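Work & Shop Floor | Conversations
9 min read
Print this story | E-mail this story

The folding room at Irkside

She has worked in commercial laundries for most of her adult life, and the first thing she wants to talk about when we sit down is lint. It gets into the coffee, she says, and into the hinges of your glasses, and once it got into a birthday cake that somebody had very carefully covered with two layers of foil. We are in the break room at Irkside, a laundry that washes and folds for hotels, gyms, a few clinics and (this is the part that has grown) ordinary households who send their clothes in a bag and get them back in a neat stack. She runs the folding side of the house, and she asked me to leave her name out, mostly because her mother prints everything she is ever quoted in and mails it to relatives.

I had come to ask about the machines. Irkside put in its first automatic folder, a Jikura, one August when half the town seemed to be on vacation and the hotels were full to the roof. It folds sheets and towels, and it folds them well. "I cried a little bit the day they switched it on," she told me, laughing at herself. "People think I was sad. I wasn't sad! I have folded king-size sheets with a partner since I was nineteen, and you know what that does to your shoulders? I stood there watching it go through and I thought, well, where were you?"

A good shift before the Jikura came was 300 sheets for a pair of people, and by the end of it the pair were usually not speaking. Now the machine and one attendant can put through 2000 flat pieces on a busy day, counting the towels and pillowcases, and the attendant spends most of the time feeding corners into the clips and keeping an eye out for stains. I asked whether that was a better job. She took her time answering, and refilled both our cups while she did it.

"It's an easier job on the body. Is it a better job? It's lonelier. When you fold with somebody you talk all day long, you know their kids' grades, you know what their landlord said. The girl on the machine now has it on one side and a wall on the other. So we moved her station around so she faces the tables, and we trade off every two hours, and that helped more than I expected. I should have thought of it the first week, and it took me until the spring."

Where the people went

No jobs were cut when the folder came in, which she was careful to say was the owners' decision and none of her doing. The household bags were picking up just then, and a household bag is nothing like a hotel cart. Every piece is different. There are baby socks and work pants and a sweater that should never have been sent, and all of it has to be sorted, folded by hand and put back together as one family's laundry. The people who came off sheets went to the hand tables, some of them happily and some of them less so.

"One of my best folders hated it," she said. "With sheets she could go somewhere else in her mind. With clothes you have to look at every single thing. She told me, I used to finish my shift with a whole daydream done, and now I finish with nothing but other people's T-shirts. I think about that quite a lot. We made her a trainer in the end, and she's very good, strict but good. I don't know that I'd say it solved the daydream problem."

She was also frank about money. The attendants on the Jikura got a raise because there was a certificate involved, and the hand tables did not, even though she believes the hand work takes longer to learn. That was put right, though it took a good many meetings and one rather loud one. She would advise anybody bringing in a machine to settle the pay for everybody standing near it before it comes off the truck.

Teaching a machine about T-shirts

The next step is clothing, and for that Irkside has been talking with Rinaldi, a small firm that wants robot arms to handle soft, crumpled things. A T-shirt turns out to be a hard customer. A sheet arrives flat and has four corners where you expect them. A shirt comes out of the bag in a wad, inside itself, with a sleeve who knows where, and a person picks it up, gives it a shake and knows at once which way is up. The arms have to learn that from examples, so Rinaldi has people handle clothes with hand-held grippers and records how they do it. The project goes by the name Grarkgate, which she says sounds like a villain's house.

Two of her folders signed up for a stretch of the work on regular pay. The recording is done on beds and sofas in ordinary rooms, with all the usual belongings sitting around, because the clothes will have to be recognized wherever they end up. She tried it herself for an afternoon.

"It is so humbling," she said. "You've got these two long fingers instead of ten short ones, and no feeling in them at all. I pinched a sleeve and got the back of the shirt along with it. I pinched the hem and it slid away from me. I've folded shirts for longer than some of those engineers have been alive and I couldn't find the shoulder seam! And then you start to notice what your hands have been doing all these years. I never knew I rub the cloth a little to see if it's one layer or two. I do it every time. You can't rub with those things, so you have to look harder, and find the collar, and work out from there."

The recording sessions get numbered, and she remembers that her own last one was 3091, because she wrote it on the back of her hand so she could look it up afterward. She never did look it up. What stayed with her was how the engineers listened when her two folders explained themselves: one always starts from the neckline and the other swears by the bottom hem, and they have been arguing about it over the tables for years. Now the argument is written down in somebody's notes, and both of them are terribly pleased.

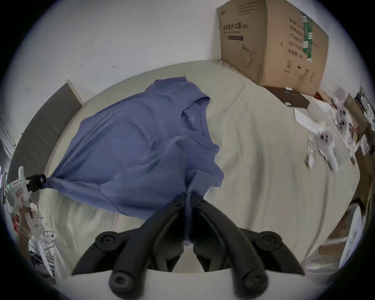

What she tells the new people

I asked what she says to a new hire who wants to know if the job will still be there later on. She gets the question often, she said, and usually in the parking lot, after the interview is properly over.

"I tell them what I know. The sheets are gone, for hands. Towels too. Shirts I don't know about. I've seen how slow it goes and I've seen how smart those people are, so I wouldn't put money on it either way. And I tell them I'll say so when I hear something, even if it's bad. They had a rumor going around here before the Jikura came, for months, and the rumor was so much worse than the machine."

She worries most about the folders who are a few years short of retirement and don't care to learn a screen. Two of them have gone over to mending, which had nearly died out at Irkside and has come back now that there are hands to spare for it. They replace buttons and close up seams on the household bags, and customers have started tucking little thank-you notes in with the next load. She keeps those in a drawer.

By then the shift was changing and somebody had put their head in twice to ask about a cart of bathrobes. Bathrobes, she explained as she got up, don't go through the Jikura on account of the belts. She rinsed out both cups, picked a piece of lint off my sleeve and went to see about them.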